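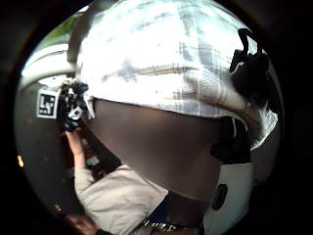 pultonine
Permeable block drive in Pirkdale, 60 sq m, clay below. What sub-base depth? The existing one ponds at the gate. I was out measuring falls in strong light, and a flat cap like the white plaid one with the brim is enough for that.

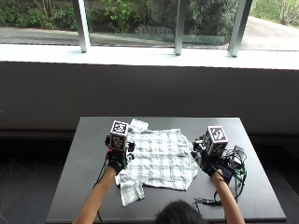
Stöcker
Get a CBR test first. On clay I'd allow 350 mm of open-graded stone, no fines.

gidar
Disagree. 250 is plenty for cars.
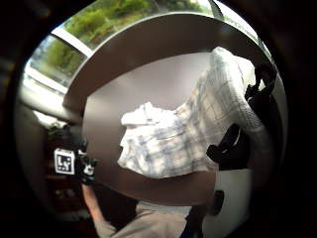 Stöcker
For load, yes. For storage, no.

pultonine
Test booked, thanks both.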